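Plastic Box Tips That Get Passed Around, and What I Think of Them

Every spring, usually by May, the same storage and cleaning advice comes back around. Freeze this, line that, shake baking soda over the other thing. I have tried most of it at home, and a fair amount does nothing at all. A few tips are good. I've kept the ones I still use and been rude about the rest.

Tablecloths under work

A cloth on a work table is a better idea than it sounds. It muffles small parts when they drop, stops hard plastic from scratching the top, and shakes out over the trash in one go. What I don't believe in is the "non-slip spray" sold for the purpose. I bought a can of the Plimex one and my cloth slid exactly as far as before, only now it picked up lint. If your cloth moves around, put a piece of rubber shelf liner under each end and leave it at that.

Cotton or a cotton blend will do. Vinyl wipes clean, which everyone tells you, but a hot mug can mark it and it holds a crease for months. For a table that has to carry heavy things, let the cloth hang short. Long drapes get caught on chair arms and knees, and then everything on top comes along.
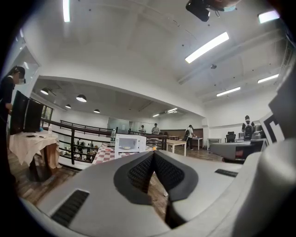
Weights that clip to the corners are for picnics. Indoors they knock against your shins. Pinning the cloth underneath with a couple of binder clips costs less and you forget they are there.

As for stains, the salt trick for red wine has failed me every time I've tried it on anything older than a minute. Cold water and a little dish soap, blotted and left alone, then a normal wash. If the mark is still there when it comes out, don't put the cloth in the dryer. Wash it again.

Clear boxes and their lids

I held out against clear boxes for years. They look like a good idea in the store and then you get them home and find out that you can see all your mess, all the time. I've come around for small parts and for food, and stayed unconvinced for everything else. Sweaters do not need to be visible.

The lids are the real trouble. They warp. Mine always warped at the corners first, and only on the boxes I had stacked too high. The popular fix is to soak the lid in hot tap water and press it flat under books overnight. I tried this on four lids. One came out better, two came out the same, and one came out bent the other way. If you want to try, use a cutting board between the lid and the books, or you'll have a faint book shape in the plastic.

Better to stop it from happening:

Stack two high, three at most.
Don't leave lids in a car or next to a heater.
Store spare lids flat, on the bottom of a drawer.
Keep them out of the dishwasher unless the box says otherwise – and then use the top rack.

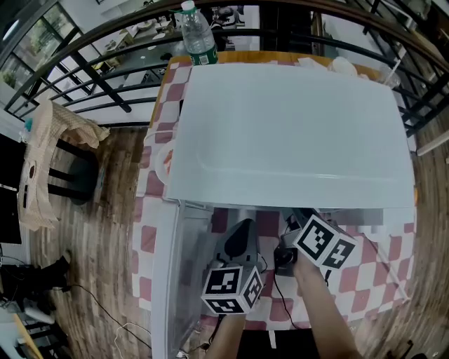 A flat white board laid over a clear box. Keep the drinks at the far side.

Sticky label residue is the next complaint. Cooking oil works. So does peanut butter, which is only cooking oil with extra cleaning to do afterward, and I have no idea why people keep recommending it. Rub in a few drops of oil, wait ten minutes, scrape with an old plastic card, wash with dish soap. The citrus removers work too, but test a corner first. The Eleo bottle I had turned one of my clear boxes cloudy, and I never got it back.

For smells, washing and a day in open air with the lid off beats everything. Crumpled newspaper inside the box helps a little, maybe. Coffee grounds give you a box that smells of coffee and onions.

Small appliances with hinged lids

Clean the underside of the lid. If you only take one thing from this page, take that. Steam and grease go up and stay there, and people who wipe the outside twice a day never look. Unplug first, let it cool all the way, open the lid as far as it wants to go and no farther. A damp cloth with a drop of soap, then a second cloth with plain water.

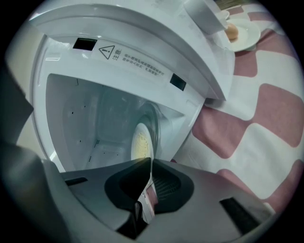
Skip the abrasive sponge, and skip the magic erasers too. They are very fine sandpaper, whatever the package says, and glossy plastic goes dull in patches that catch the light forever after. Go gently over any printed warnings, as the ink or the sticker may lift, and those are the words you'll want when something goes wrong.

Hinges collect crumbs. A dry toothbrush gets most of them and a wooden toothpick gets the rest. Please don't oil the hinge of anything that heats food unless the manual tells you to. I've seen that tip in print, with a drawing, in an old Conneely household booklet, and I still think it's a bad one.

Vinegar is fine for scale and poor for grease. It is also hard on some rubber seals, so if yours has a gasket, take it off first if it comes off, and use soap. Mixing vinegar with baking soda gives you fizz and slightly salty water. Use one or the other.

One last item, on drawer organizers. I paid for the Plerwood set with the sliding dividers. The dividers slide whenever you open the drawer. I went back to cut-down cereal boxes, and I replace them when they get greasy.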